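Cakalau Film Notes

A collection of short write-ups on crime and mystery movies, with one plain text record per movie.
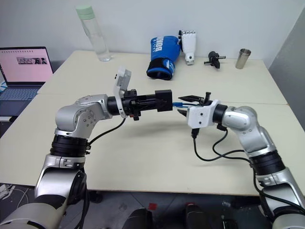 The notes were first written for a weekly email that went out to members of a small film club in Workport. When the email stopped, the old messages were sorted, split up by title and put into one folder. The current release has 742 records covering 628 movies. Some movies have more than one record, usually when two members disagreed enough to both write something.

What is in a record

Each record has 8 fields:

id: a number, never reused
title: the title the movie was released under in the United States
year: year of first release
director: one or more names, separated by semicolons
source: novel, play, short story, remake or original
rating: a whole number from 1 to 5, or blank
writer: initials of the club member
note: the text itself

Notes are in English. The longest allowed is 4,000 characters. Most are much shorter, and a few are a single line written by someone who walked out.

What counts as crime or mystery

Heist movies, courtroom dramas, detective stories, prison movies and most film noir are in. Spy movies are in only if there is a murder or theft at the center of the plot. Horror is out, even when the police are involved. These rules came from the original email and were not always followed, so you will find a few westerns. They have been left alone.

How the text was cleaned

Greetings, sign-offs and screening times were removed. Spelling was corrected in titles and names but not in the notes. Where a member quoted dialogue from memory, the quote was kept as written and should not be trusted.

The script that splits the emails is called Illata. It looks for a line in capitals followed by a year in parentheses. If the member forgot the year, the split was done by hand. Run it again only if you have the original messages, which are not part of this release.

Known problems

Ratings before the move to the 5-point scale were given in stars out of four. They were not converted. Those records have a blank rating, and the stars usually appear at the end of the note.

Spoilers are not marked. A spoiler field was tried in the test version, named Espiritu, and dropped when members could not agree on what belonged in it.

Remakes are sometimes filed under the year of the older movie. Fixes are welcome if you give the record id.

The collection leans heavily toward American and French movies. Do not use it to say anything about which crime movies are popular in general.

Use

You may read, search, copy and quote the notes for any noncommercial purpose. Please give the record id and the writer's initials. Members kept the rights to their own notes, and a member can ask to have a record taken out. The id then stays in the file with an empty note.

Updates

A new release comes out in August if there is enough to add. Corrections go to Marcelle Bodin, who maintains the folder. Send one message per movie, with the title in the subject line.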